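4. Recording demonstrations with two hand-held grippers

Read this section even if you have recorded with one gripper before. Two-handed work goes wrong in different ways, and the software will not catch most of them. The Trarnell session checker gives a green mark to any take with steady tracking and no dropped video. It has no opinion on whether the take shows anything worth learning.

4.1 Before you start

1. Charge both grippers fully. The battery icon is optimistic in its last quarter, so don't plan a long session around it.

2. Pair the left gripper first, then the right. If you pair them in the other order, the two tracks are swapped in the saved file and no warning appears.

3. Open and close each gripper fully, 2 times, before the first take. This sets the jaw range.

4. Choose a task that can be done with two jaws on each hand. Laundry is the usual first choice. Small, soft items are harder than the sales material suggests, and socks are among the worst.

Note: You do not need to clear the room. Policies trained only on bare tables have done poorly for us in ordinary bedrooms, whatever the older Onby guide says about plain backgrounds.

4.2 Recording a hand-over

1. Press Record on the right gripper and wait for the tone.

2. Pick up the item with one gripper and lift it clear of the bed or table.

3. Bring the second gripper in with its jaws already open. Hold the first one still while you do this. Most people move both hands at once, and those takes are very hard to use.

With a sock, hold it by the cuff and let the rest hang, so that the free jaws have fabric to close on.
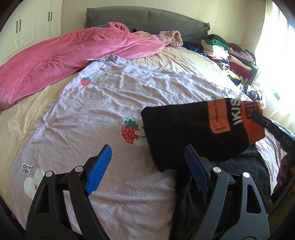 4. Close the second gripper on the fabric. Pause, then open the first.

5. Set the item down, move both grippers away from it and press Record again to stop.

Caution: Never steady the item with your bare fingers. It feels harmless and it ruins the take, as the robot has no fingers to copy you with.

4.3 How many takes?

You may be told that 90 takes are enough for a new task. Treat that as a sales figure. Bongani Le Roux recorded 209 sock hand-overs at our Dedthorpe site, and the trained arm still closed on air whenever the sock hung at an angle it had not met. More takes of the same motion did little. Changing the sock, the light and the starting hand helped more – though not as much as we hoped.

Keep your failed takes, but tag them "failed" before upload. Untagged failures are treated as good demonstrations.

4.4 Checking your work

Play back every tenth take at full speed. If you can't tell when the item changed hands, delete the take and record it again, green mark or no green mark.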